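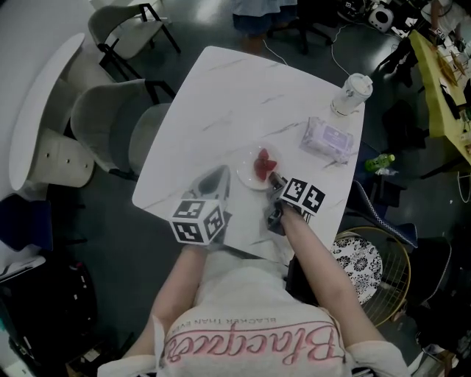 White square table top with a marble pattern and faint grey veins, small plate with red fruit.

Zorkbridge Home Forum > Kitchen and Dining > Tables and worktops

Real marble or only the marble look, for a table we eat at every day?

Started by frida_hj, December 2021

frida_hj wrote:
Good evening to all. We are moving to a smaller flat in Skalgate and our old dining table will not go through the door of the new kitchen. I would like a square white table with a marble look. My husband would like real marble, because he says that one buys such a thing once in a life.

The free place by the window allows a table of 72 cm on each side, not more. We are two adults and a daughter of 6 years who paints, spills, and eats fruit with her fingers. The offer for a real stone top from the workshop Brynjólfsdóttir is 2,000 euros with the legs and the transport. The tables with the pattern only are much cheaper, but I have read that they look false when the sun is on them.

Has somebody lived with one or the other for more than a few months? I am most interested in stains and in scratches. How it looks in the shop I can judge myself.
Frida Hjaltested

asger_v wrote:
Hello Frida. I have had real marble for nine years and I would not buy it again for a family with a small child. The stone is soft against acid. Lemon, vinegar, tomato, wine, berries, all of them leave a dull place. It is called etching and it is a different thing from a stain. A stain is colour which has gone into the stone, and often you can draw it out with a paste of baking soda. An etched place has lost its shine, and the only cure is to polish it.

My table has a ring from a glass of orange juice from the first week. I can still find it with my finger.

constanza_p wrote:
I disagree with Asger a little, if he allows me. In my grandmother's kitchen the marble was full of rings and it was the most beautiful thing in the house. The question is whether you can accept that it becomes old. If you choose a matt surface (I believe the English word is "honed") the dull places are much less visible than on a polished one. Many people order polished because it shines in the shop, and then they suffer.

Frida, did the workshop tell you which surface is in the offer?

frida_hj wrote:
Thank you both. I looked at the offer again and it says polished. I did not know that there was a choice, I will ask them.

Asger, did you seal your table? The seller in another shop spoke for a long time about a product called Tiluvex and said that after it I can forget all the problems.

asger_v wrote:
Yes, I seal it every spring. A sealer gives you more time to wipe before the colour goes in. Against acid it does nothing, whatever the name on the bottle. So please do not pay extra for this promise. Ask the seller to put some lemon juice on a sealed sample and leave it while you drink a coffee. He will perhaps become less talkative.

gaetan_l wrote:
Good evening. I fitted kitchens until I retired and I wish to speak for the cheap solution. A printed pattern under a good hard layer is very practical. Coffee, oil, tomato sauce, you take a damp cloth and it is finished. The weak points are the following.

The edges. If the edge is a glued strip, water enters sooner or later at the corners, and on a square table the corners receive all the knocks.

Hot pots. Always put something under them. A burnt place can't be repaired.

Scouring powder and the green side of the sponge. They make the surface cloudy and afterwards it catches dirt.

For the false look, I advise you to look at whether the veins continue over the edge or stop there. When they stop, the eye notices. Also look for a place in the pattern that repeats. On a small table there is normally no repetition, so here your small kitchen helps you.

constanza_p wrote:
But Gaëtan, after ten years such a table goes to the rubbish and the marble can be polished again. I think this should be counted too.

gaetan_l wrote:
It can be polished, yes. And did you ever ask what it costs to have somebody come to the house with the machine, and the dust afterwards? I have seen many families who said "we will polish it one day", and the day did not come. I do not say that marble is bad. I say that for a child who eats berries at the table I know what I would put in my own kitchen.

leif_k wrote:
May I add one thing which was not mentioned, the weight. We bought a stone table, also for a small kitchen, and we can't move it alone. Each time something rolls behind it my wife lies on the floor with a broom. With a table standing against a window you will want to pull it away for cleaning. Please ask the workshop for the weight before you sign.

The stone is also cold under the arms in the morning in November when one sits in short sleeves. My son refused to do his homework there and went back to the sofa.

asger_v wrote:
Leif is right about the cold. We use a cloth in winter, and then of course one can ask why we paid for the stone.

constanza_p wrote:
For the sun! In July a cold table is a present. But I understand that Skalgate is not Rosario.

frida_hj wrote:
I had to laugh about the sofa. I asked the workshop now. Honed is possible for the same price, the top alone needs two strong persons, and they recommend to wipe fruit juice "at once". My daughter does not do anything at once.

My husband is still for the stone. I made the lemon test on a small sample which they gave us in the autumn, and after one coffee there was a dull spot which he could see from his chair. He says it has character. I am not sure that he will say this when it is the whole table.

leif_k wrote:
A possible compromise: take the patterned table now and the stone when your daughter is older. With 2,000 euros still in the bank you can also buy better chairs, and chairs are what you feel every day.

gaetan_l wrote:
This is sensible. Only choose one with a thick edge, and before the first use put a very thin line of clear silicone on the underside where the strip meets the top. Let it dry until the next day.

constanza_p wrote:
I remain on the side of the husband, so that he is not alone.

frida_hj wrote:
I will read him your message, Constanza. On Saturday we go to look at two of the patterned ones, and I will take a torch with me for the edges. Does somebody know if rounded corners lose much space on such a small top?

gaetan_l wrote:
Very little, a finger's width at each corner. With a child in the house I would take them rounded.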